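3.2 Where the old desktops went

I should say up front that I didn't plan to write a paper about office computers. I was at Viter to look at how small firms budget for heating, and the computer thing kept coming up in the interviews, usually when I was already putting my coat on. Somebody would say the heating bill was fine, it was the closet full of PCs that bothered them. After hearing that at three different firms I gave in and added a page of questions.

So the survey went out in July to firms in the Nomis and Balogh districts, and 784 of them sent it back (way more than I had hoped for!). I asked when they last replaced their desktops, what they paid, and what happened to the old ones. That last question was open-ended, and I'm glad I left it that way, even though coding the answers ate most of my fall. People wrote me paragraphs. One office manager used the back of the form.

The big pattern is easy to state. Firms replace desktops on a schedule they can't explain. Most told me five years, and when I asked where the five came from I got "the accountant" or "that's what we've always done" or just a shrug. The write-off period for tax purposes seems to have turned into a belief about how long the machine itself lasts. In the follow-up interviews I tried asking whether the old computers had been slow or broken, and a lot of people had to stop and think. They were old on paper, and that was enough to get a purchase approved.

What happens next is messier. I had expected three tidy categories (sold, recycled, thrown out) and had even drawn the table for them. The category I had to add was "still here." Machines get moved to a back room until someone decides, and the deciding doesn't happen, partly because of the data on the drives and partly because the person who signed for the computers has since left. Under the Clernov rules a firm also needs a disposal form for anything that was ever on the asset list, and the form asks for the original invoice. You can guess how that goes.

I coded "still here" only when the respondent said the equipment was on the premises and not in daily use. A machine in the lobby running the visitor sign-in got coded as in use, even if it was ancient. I went back and forth on printers and in the end left them out.

Value is the other thing I want to get down before moving on. Respondents tended to treat a retired desktop as one object with one price, and the price was zero. Resale buyers don't look at it like that at all. They think in parts, and a box that nobody would want on a desk can still be worth opening. Figure 2 gives a sense of the kind of machine I mean, a Dell board in a tower with the side panel off and both memory slots empty.

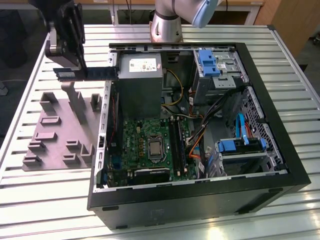
3.3 Who gets to decide

My first guess was that firm size would explain most of this, and it does explain some of it. Places with fewer than 50 employees were more likely to let things pile up. But once I split the small firms by who handles purchasing, size mattered a lot less. If the same person buys the computers and gets rid of them, the back room stays pretty clear. Split those two jobs and it fills up, even in a firm with plenty of staff and a decent budget.

I'm careful about reading too much into this, as the purchasing question was worded badly and a fair number of people skipped it.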